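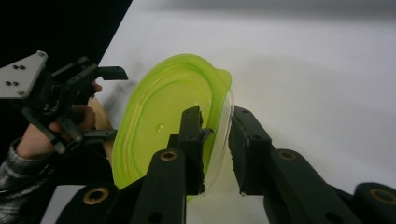
Grimeo brings back its green plastic bowl

2026-03-10

Kitchenware maker Grimeo is putting its lime-green plastic bowl back on sale this spring, after dropping it from the range last November. The company said 1357 customers had written in or signed a store petition asking for its return.

The bowl has an oval opening and a small lip at the rim. It will be sold in two sizes, both in the original green. A white version planned for last year has been shelved.

Arvid Åberg, who runs the kitchen range at Grimeo, said the shape has not been changed. "People wanted the one they already had at home," he said. "We looked at a new rim and a different base — then we left them alone."

Stock will reach the Amik stores first, with Bendero following some five weeks later. Both chains carried the bowl before it was dropped. Online orders will open once the stores have been supplied, and Grimeo is limiting those to two bowls per customer until summer.

Molding has moved to the Marinescu plant, where the company already makes its colanders and storage tubs. Grimeo said the move was the main cause of the gap in supply. The old molds had to be repaired before they could be used again, and the first batch was held back when the color came out too dark.

Prices have not been announced. Stores that still hold bowls from the earlier run may sell them alongside the new ones.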